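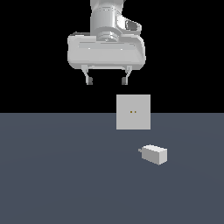
Getsemaní Aguirre wondered whether we might hold back the large-print mysteries from the weeding cart one more year, seeing as the Bultudari Senior Apartments folks ask for them nearly every Monday. There was a good deal of nodding at this, and after a pleasant detour into which mysteries people had read twice without noticing, we agreed to leave them where they are.

Minutes, Friends of the Destari Library
September
By the recording secretary

The book room report was next. We took in 1,614 donated books over the summer, and 1,183 of those have been priced and boxed for the fall sale. Thank you, thank you to everyone who came in during that sticky week in the basement. The cookbooks are still a jumble, and the two boxes of sheet music need a person who can read it.

We talked for quite a while about encyclopedias. The motion was to stop accepting them altogether, and it was amended to allow single volumes on local history, and then amended back again once we remembered that we have a local history shelf for exactly that. Passed, with one no vote, cheerfully given.

Prices for the sale stay as they were, a dollar for hardcovers and fifty cents for paperbacks. The bag sale will start at 2:00 on the last afternoon. Bristard Hardware has kindly offered paper bags, and we will send a card.

The Tanasarn branch would like 19 picture books for its new reading corner. These are to come out of the children's boxes before the sale opens, nice clean copies please, no scribbles.

Membership stands at 117. Renewal letters are folded but not stamped.

Under other business, the squeaky book cart was brought up again. Getsemaní will try oil. We also need tablecloths, and if yours went home with somebody else last fall, kindly look through the blue tub in the hall closet before buying new.

Lemon bars were enjoyed. Adjourned at 8:10.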